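How do you get streaks off a clear domed cover when you can't tell streaks from reflections?

3 min read
253 shares

postbox_hill

Okay, I need some help from people with more patience than me. I picked up a second-hand Heinonen through Vendodgate last month and I love it, but it has this big clear bulging cover on the front and I cannot get it to look clean. I wipe it, I stand back, and there's a streak. I wipe the streak and it slides somewhere else! Half the time I think I'm rubbing at a reflection of my own kitchen light.

So far I've tried dish soap in warm water, then the blue window spray, then paper towel, which left fluff all around the dark rim. I have a tub of Plukby polishing paste in the cupboard from when I did the taps, and I'm tempted, but I stopped because I don't know if the dome is glass or plastic. It came with no manual and the label has been peeled off. I tapped it with my fingernail and it sounded like a fingernail tapping something, so no help there.

Is there a trick to a curved surface like this? And what do people do about the gunk right in where the dome meets the rim? I've got visitors coming and the thing lives in plain view of the table.

gravelroad_mum

Put the paste down! Please don't put tap polish on it until you know. I did that to the clear lid on my mother's record player and it went cloudy in a patch the colour of skim milk, and I heard about it for years. I'd skip the window spray too if you think it could be plastic, some of them have ammonia in them and plastic doesn't care for it.

I use a microfibre cloth, barely damp, and then a second one that's bone dry. Paper towel is useless on anything curved, you've found that out.

tinroof_and_tea

Seconding the two cloths, but I think your real trouble is the light. I have a domed cover on a light grey housing and I spent weeks chasing marks on it before I worked out what I was looking at. A curve like that grabs every light in the room and bends it. You get bright smears that look exactly like dried soap, and they move when you move. Dried soap stays put, so that's your test: shift your head to one side, and if the mark travels with you, leave it be.

The left side of mine is the worst for it. There's a tall dark arch with a thin silver edge in there, and it had me convinced something had been left behind the cover. Then there are the little dots of brightness scattered along it, and I must have gone at those with a cotton bud for a good part of an evening.

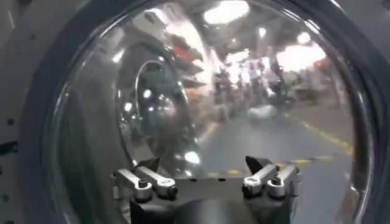 Moncton, February

Anyway, this is what I do now. I wait until it's getting dark out, turn off the overhead light, and put one lamp on the floor off to the side. Most of the reflections drop out and the true marks show up as dull spots. I go over those with a damp cloth (plain water, and one drop of dish soap if it's greasy), then rinse the cloth and go over them again, because leftover soap is what makes new streaks. Then dry it. I start at the highest part of the bulge and work outward in overlapping strokes, and I turn the cloth over before I get to the rim so I'm not dragging the dirt back across the middle.

For the join, wrap a corner of the cloth around a wooden popsicle stick and run it along the inside of the dark border. Don't use a knife. I know you weren't going to say you were thinking of a knife, but I was, and I have a nick in mine now.

One more thing to watch. If your light grey panel has little dark holes in it (mine has two along the left, one lower than the other), keep the wet cloth well away from them. I think mine are for screws but I've never had it apart, and I'm not keen on water going in there. I do that strip with a dry paintbrush.

As for glass or plastic, I never did find out with mine. I just treat it like plastic, and then it doesn't matter if I'm wrong.

313 people found this helpful

postbox_hill

Oh my gosh, the head thing! I just went and did it and at least half of my "streaks" slid right off to the side. I feel a bit silly. There is still one proper smear near the top and some fluff in the rim, so I'm off to eat a popsicle for the stick.

lakeside_odds

I use Morex wipes on everything and it's always been fine. Mine is flat though.

3 comments hidden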